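Laundry and Linen Notes: Folding on the Bed

The Vangate building newsletter has had a run of questions about the shared laundry, most of them to do with the folding bench. At 49 cm deep, it takes a pillowcase or a tea towel and very little else. Residents in the upper units have asked for a larger one. There is no wall space for it, and the dryers will not be moved again this year. The practical alternative is to carry the load upstairs and fold on a bed.

A bed is a reasonable work surface if it is set up properly. The mattress gives under pressure, so a crease pressed in by hand will not hold as sharply as it does on a bench. Against that, the working area is much larger, and cloth laid on cotton bedding does not slide off the way it does on laminate.

Preparing the surface

Make the bed first. Pull the bottom sheet tight at all four corners, or shake the duvet out until the filling is even. Clear phones, chargers and small objects to a shelf before tipping out the basket, as they are easily folded into a towel and carried off to the cupboard. Work on one item at a time and leave the remainder in the basket.

Handling blue cloth on a pale cover

Colour contrast helps. A mid-blue item on a beige, green or cream cover shows its outline clearly, and a corner that has turned under can be found by eye. Take hold near an edge, lift, and draw the cloth outward until the slack is gone. Soft cotton may need this done from both sides.

Blue cloth on the bed, still to be flattened and folded:

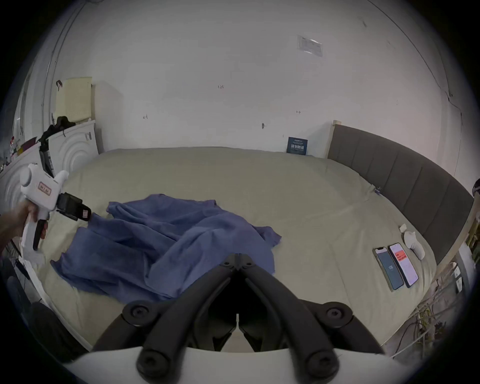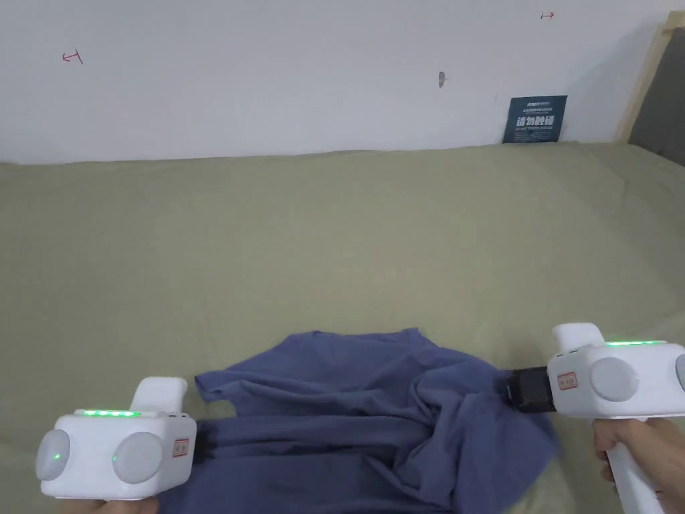
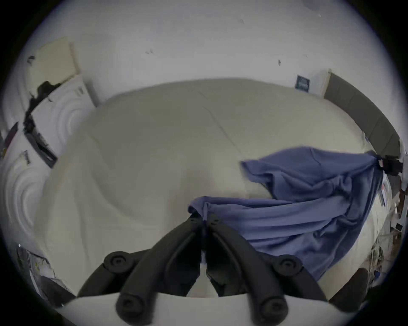 T-shirts

1. Lay the shirt face down with the neck away from you. Draw the hem toward you until the side seams are straight.

2. Smooth from the centre out to the sleeves. Deep creases across the chest usually mean one shoulder is twisted; lift that shoulder and lay it down again.

3. Fold each side in to the middle of the back, with the sleeve turned back on itself.

4. Bring the hem up to the neck in two folds. A finished width of 30 cm suits the Jovon drawers fitted in the east units.

Sheets and large pieces

1. Find two neighbouring corners and bring them together. With a fitted sheet, tuck one corner pocket inside the other.

2. Lay the doubled edge along the side of the bed and let the rest hang. The weight of the cloth will pull out most of the wrinkles.

3. Fold in half lengthwise, then in half again. Flatten with the forearm after each fold.

4. Fold the strip in thirds and store it with the closed edge facing out.

Laundry room items

The lint screens on the Unnithan dryers are to be cleaned after every load. Two were found fully blocked in May.

The door code remains 1709. The keypad locks after 3 wrong entries and resets by itself.

Brotia has been asked to quote on a fold-down shelf for the back of the laundry door. The quote will be posted on the board by the mailboxes.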